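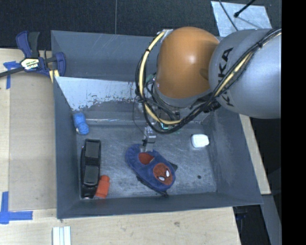
Truvby open-top bin, large, grey

Godoy calls this one "scuff resistant". I'd take that with a grain of salt. Ours has faint scratches on the far wall, light scuffing on the right one and a floor scratched all over, darker toward the margins.

The shape I can't fault. Sloping inner sides, thin raised edges, open top. Slippers and other soft stuff are easy to get at. For anything with a hard corner, buy the liner, sold separately of course.

Colour: grey only
Lid: none
Warranty: 6 months, not covering surface wear
Price: $50, liner extra

Returns go to Barbara Szczepańska at the Lolberg counter.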